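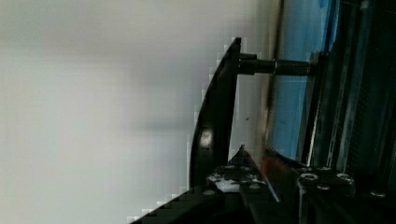

What is the first thing to do when setting up a shared workroom? Decide what stays in the room and what only passes through it.

Chapter 2
Surfaces, Panels and Storage

Most workrooms fill up slowly. A table arrives, then a shelf, then a set of panels to divide one bench from the next. After a few years the people who use the room walk around things they no longer need. This chapter deals with the large pieces: flat surfaces, upright panels and the frames that hold them. Small tools and fasteners are left for Chapter 8.

The main case comes from a teaching workshop in Elmont, where Zsófia Hegyi took over the room in November with an inventory of 673 items. She sorted the list by how often each item was handled. Only 175 of them had been used during the previous term. The rest went to a storeroom in Stolden or were passed on to other schools.

Hegyi then turned to the surfaces. Her rule was that a flat surface should have one job. A bench for assembly was kept for assembly, and a bench for drying was kept clear between uses. Panels were moved only after the benches had been settled – a point many plans get backward.

The order of work in this chapter follows hers:

List the large pieces and measure each one.
Mark the doors, outlets and windows on a floor plan.
Place the benches.
Place the panels and check that a person can pass on both sides.
Fix upright frames to the wall or the floor.

Readers working in a small room may need to combine the third and fourth steps. The Sorau layout, discussed in Section 2.4, shows one way to do this with two benches and a single divider.

Key terms: work surface, divider, upright, clear width, holding area

2.1 Measuring the Room

Start at the door and work clockwise. Write down the length of each wall at floor level, then again at bench height. Old walls are seldom straight, and the smaller figure is the one to use on the plan.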